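Bamano shares a year of desktop take-apart and rebuild results

Drurkavstead, 7/18/25 – for immediate release

Hello from the Bamano lab! I'm Treasa Heffernan, I look after the assembly side of things here, and I've been let loose on the press release this time because I've been nagging everyone to get these numbers out since March. The short version is that we have a new way of teaching a robot arm to put parts into an ordinary desktop PC, we've tried it 3,078 times, and the paper and the data are both free to download from today.

The method is called Vandari. Most insertion work I've been involved in starts from a tidy drawing of the part and a tidy idea of where it's going to be. Old computers don't oblige. Cases flex, sockets sit a hair off from where the drawing says, and a cable that was well out of the way on one machine is right across your path on the next. So Vandari doesn't try to get the position perfect first. It gets close, touches something it trusts, and works out the rest from the feel of that touch. 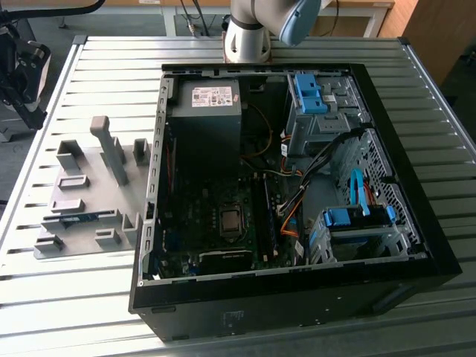
Memory modules were where we started, and I still think they're the best test of the lot (Junpei would say power connectors, and we've agreed to differ). A module has to go in straight, it has to go in the right way round, and you need a fair old push at the end without cracking anything. We lay the tower on its side with the panel off, so the arm comes down from above onto the two slots beside the processor socket, and the green module waits in a grey 3D-printed holder next to the case until it's wanted. Those cables running across towards the motherboard are the sort of thing that used to ruin my afternoons. With Vandari the arm plans its way in from the top, brushes one end of the slot on purpose, and only then commits to the push.

We trained on 31 demonstrations per part, all of them guided by hand by Ludmila Procházka and Valentyna Kobzar, and then let the arm practise. Of the 3,078 trials in the paper, 700 were on memory alone. The rest cover drives, cards and small connectors. I won't pretend every part behaved! Memory and cards came out well ahead of our older scripted routine. Thin, bendy parts did worse than I'd hoped, and small connectors were somewhere in the middle, with a lot of variation from one case to another. All the failed attempts are in the download as well, with notes on what we think went wrong, and some of those notes are a bit grumpy.

"The bit I'm proudest of is the recovery," says Velimir Kneževič, who wrote most of the contact code. "When the first touch is wrong, the arm backs off a little and tries another edge. Our old routine just pushed harder."

I'll say a little about the holders too – we've had more emails about them than about the maths. They went through a silly number of versions. Each part gets its own slot or bracket, so the arm always picks it up the same way, and the plate can be fixed flat on the table or stood upright against a wall of aluminium profile. Standing it up changes how the wrist has to turn, and it makes gripping long narrow pieces much fussier. 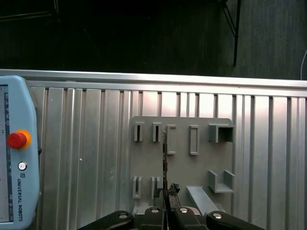
Photo: Bamano / Drurkavstead. Free to use with credit.

Fingertips matter more than I'd have guessed. We clamp thin metal strips between two rough black rubbery pads, low down, with most of the length sticking up past the fingers, and any small tilt at the bottom becomes a big one at the top. Junpei Uchida has a whole section on this in the paper. It's the section I'd read first if you're planning to try any of it yourself.

The download has the trial recordings, force readings, the training code and print files for every holder. You'll need your own arm and your own pile of old desktops. The licence lets you use all of it for teaching and research, and if you want it for commercial work, drop us a line and we'll talk.

Next up is the Kļaviņa set, where we do the same jobs on cases the arm has never practised on. Ludmila is leading that one and she's already after more towers, so if your office is clearing out a cupboard, do get in touch.

Press questions, interview requests and offers of old computers can all come to me, Treasa Heffernan, at the Bamano press desk in Drurkavstead. Velimir and Junpei are both happy to talk to journalists about the technical side.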